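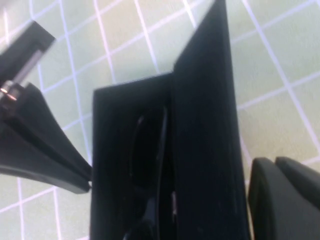
Slide 1. Start with the teaching, skip the hardware intro, they've all seen an arm. Point of the talk: most of what goes wrong in a demo goes wrong in the person's hands, well before training. Wrist view is what the operator gets and what the policy gets. Same view for both, say that twice. Black box, black fingers, whatever's inside it is a dark curve with a bit of shine on the rim. Pale green floor tiles do all the work here, take the floor away and you'd struggle to say where the box stops. Pause. Let them look.

Slide 2. Two ways we record. By hand = you grab the arm and push it through the task. Remote = leader arm on the desk, follower does the job. Hand guiding feels great, people love it, but you lean on the joints and the forces are yours. Remote is slower to learn. We went remote at Tidomholm after 4 weeks of arguing.

Slide 3. Numbers, go quick. 1614 demos recorded on the Planitz task set. 173 thrown out. Mostly hesitation, operator hovers, can't judge depth, pokes at the thing. The policy learns the hover!! (Get the laugh, move on.)

Slide 4. Operator advice. Don't read it out, just hit these
- look before you close. one finger each side, then stop, then squeeze
- same start pose every time, no exceptions
- if you fumble, finish the fumble and mark it. don't restart halfway
- breaks. people get sloppy after lunch, you can see it in teh traces

Slide 5. Dark on dark. Go back to first picture if time. Inside of the box is deep shadow, depth is bad in there, color not much help either. What we tried: more light (glare), second camera from the side (good, costs sync headaches), slower approach (best so far, boring). Lahlou setup has the side camera, mention it but don't get stuck on it.

Slide 6. Clalla plan. 700 more demos, all remote, new operators only. Want to know if a beginner's data is really worse or just looks uglier. I don't know yet, say so. Results in July if the arm behaves.

Questions. Somebody will ask about simulation. Short answer, we use it for reach checks, not for contact. Leave slide 4 up durring Q&A.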